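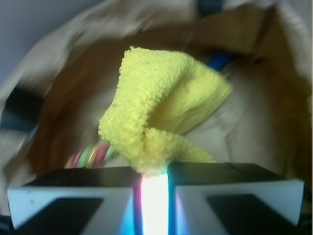 Home blood pressure readings drift for dull reasons, and most of them sit in the cuff and not in the arm. I logged 261 readings over 12 weeks on a Grernley upper-arm monitor and went back through the bad ones. First item is the sleeve surface. Skin lotion and lint build up on the fastener strip until it stops holding at full pressure. I wipe mine down weekly with a yellow microfiber cloth, the nubby looped kind, barely damp. Gather it to a narrow point for the seam around the air tube.

Cuff size next. Measure around the bare upper arm, midway between shoulder and elbow. My tape says 29 cm, well inside the range printed on the standard cuff. A cuff that is too small tends to read high. One that is too big tends to read low, usually by less.

Range markings differ between makers. The Costeck cuff I had before this one changed over to large at a different point. Read the label on the cuff itself. The box is often shared across models.

Position. Back supported, feet flat, legs uncrossed, cuff at heart level. Forearm resting on the table. Holding the arm up by your own muscle can add several points, and so can letting it hang.

Bare arm. A rolled sleeve that squeezes above the cuff is worse than taking the shirt off.

Timing. Five minutes of sitting before the first reading. No coffee, cigarettes or exercise in the half hour before. Empty bladder. No talking during inflation, including to the dog.

Two readings, one minute apart, morning and evening. Write down both. My first was higher than my second on most mornings, and if I had kept only the better number the log would be useless to my doctor.

Of the readings I flagged as odd, roughly 20 had a note beside them — "stairs," "phone rang," "cuff slipped." The cuff slips stopped when I started cleaning the fastener.

On batteries: my monitor shows the low-battery symbol well before it quits. I change them at the symbol. Slow inflation means more time under the cuff and more fidgeting.

Validation. Take the monitor to an appointment and have the staff compare it with theirs, same arm, same visit. I did this at the Quinlan clinic when it was new and will do it again in August.

Log format, for those who asked: date, time, arm, systolic, diastolic, pulse, note. Seven columns in a plain spreadsheet. I tried the Anesow app, but it averaged the pairs on export and I wanted the raw numbers.

None of this replaces advice from whoever treats you. Don't change a dose on the strength of a home log. A very high reading with chest pain, shortness of breath, weakness or trouble speaking is an emergency call.

Armindo Godinho
Thursday, June 17, 2021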